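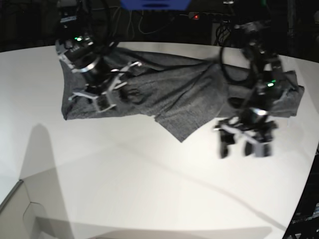 Looking After Children's Books at Home

Small children read with their whole bodies. They chew corners, stand on spines and file things under the sofa, and the good picture books suffer most because they are the ones asked for every night. Our shelf at Ellwood holds 373 titles, nearly all of them borrowed by people under six, so we have had practice at repairs.

Torn pages
Skip the ordinary clear tape. It goes yellow, then it goes crisp, then it falls off and leaves a brown stripe through the duck. Buy a roll of document repair tape, lay the torn edges together on a flat surface and press from the middle outward. Don't pull it tight or the page will curl for the rest of its life.

Loose pages
Run a thin line of white craft glue down the inner edge with a toothpick. Slide the page in, put wax paper on both sides, close the book and leave it under a dictionary overnight. (Finally, a use for the dictionary.)

Sticky covers
Wipe glossy board covers with a barely damp cloth and dry them right away. Stand the book open like a fan before it goes back on the shelf. For the gray smudges on uncoated paper, try a soft white eraser, and go gently over the pictures. Jam on uncoated paper is now part of the story.

Musty smells
Put the book in a lidded box with an open dish of baking soda, not touching, for 2 days. Melati Yusof swears by cat litter. It works just as well — clean litter, she would like me to add.

Storage
Face-out racks get more reading done than tight shelves, and fewer spines are yanked. Keep them out of direct sun. Big flat hardcovers can lie in a stack, though a tall stack will be climbed.

Lift-the-flap books
Reinforce every hinge with repair tape on the day you buy the book. If a flap has already gone missing, cut a new one from a cereal box and let the child draw on it. Ours has had a purple cow behind the barn door since January, and the borrowers prefer it.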